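Category: Recycling & Waste / FAQs

Food waste collections: your questions answered

Food waste rounds begin in Sosen in October, and we can't wait! Devia started last year with 1,707 homes and now has 2,416 taking part.

What can go in the caddy?
Nearly anything from the kitchen: peelings, plate scrapings, tea bags, bread, meat, fish and small bones, cooked or raw. Keep out oil, packaging and garden cuttings.
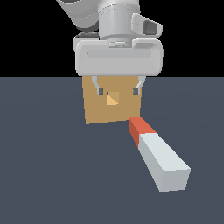 Robot arm above a block, computer simulation

Do I have to use liners?
No, but they do keep things tidy. Newspaper works brilliantly too, and plenty of people swear by it.

Won't it smell?
Much less than you'd fear. The outdoor bin has a locking lid and is emptied every week, so scraps never hang around for long.
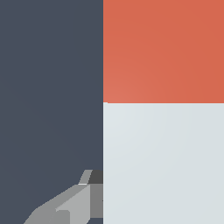
Frauke Görtz wrote to tell us that she rinses hers with washing-up water on collection day and has had no trouble, even in the hot spell.

Where does it all go?
To the Skamitow plant at Hodoroagă, where it's broken down in sealed tanks to make gas and a really good fertiliser for local farms. (We love this bit!)

I live in a flat. Can I join in?
Yes please! Blocks with more than 8 flats get a shared bin near the main entrance. 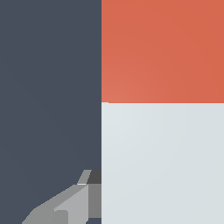
Grigore Radu asked whether smaller blocks could share one as well, and they can, if every household agrees. Send us one form for the whole building.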